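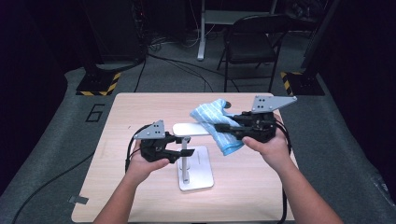

Wellness > Practitioner Group > Minutes

Search minutes Go

Herbal Remedies Working Group — minutes, March

Chair: Valentyna Nazarenko. Quorum met at 4:10 p.m. Previous minutes accepted with one correction: item 3, "tincture" to read "glycerite."

1. Stock. Privwood delivered 276 dropper bottles against an order of 300. Balance to be credited.

2. Labels. Alcohol content to be printed on the front panel. Farahani proof rejected — type too small. Second proof due before the next meeting.

3. Sleep diary. Omness returned 1,117 entries. 16 lack a start date and will be left out of the summary. No claims to be drawn from the diary in client leaflets.

4. Referral wording. Clients reporting low mood for more than two weeks are to be directed to a doctor. Agreed.

5. Zalden room lease. Deferred to April.

Closed 5:25 p.m.

Contact | Copyright Practitioner Group | Back to top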